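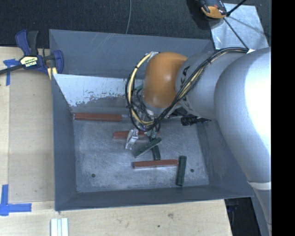 Leave the cables alone until something breaks, was the advice from Piroska Rácz, and I have to say it made my visit to the Clinargate workshop a bit awkward, given I'd come along to watch the cables get fussed over for an entire morning.

The cell they call Skusinar is a bin-picking setup. Blocks go in a metal bin, the arm reaches in and grabs one, and the whole thing starts over. Simple enough! Except the reaching in is the hard bit, and most of the looking-after goes into what hangs off the arm. Those black and cream-yellow cables have to be long enough to let the wrist turn and short enough to stay clear of the walls. Too tight and you pull a connector. Too slack and the loop drags over the rim (I heard that scrape once and didn't enjoy it).

So every 4000 picks they stop and go over the dark ties, one by one. I was handed a pair of snips and told to be gentle. You cut a tie, ease the bundle a finger's width towards the gripper, put a new tie on, then run the wrist slowly through its worst positions with a hand near the stop button. Then you do the next one. It took us nearly 20 minutes, and I'd guess half of that was me.

The bin gets its own check. A clamp holds the work surface beside one corner, and there's blue masking tape stuck to the tabletop, which is how the crew at Clinargate like to mark things out. I'd expected lasers or something grander, but tape is cheap and you can peel it up when you change your mind. If the bin has crept, they nudge it back, snug up the clamp and teach the pick points again – that last part is the slow one, and the kettle goes on.

Piroska still reckons it's too much fiddling. Her own cell, over at Vumholm, gets a proper look twice a year, and she says it's happy as anything. Maybe so. But she's picking flat parts off a belt, with no walls to bump into, and I know which bundle of cables I'd be more nervous about.

We had Skusinar running again before lunch, at 2 speeds: slow for the first 19 picks, then normal. I counted every one of the slow ones under my breath.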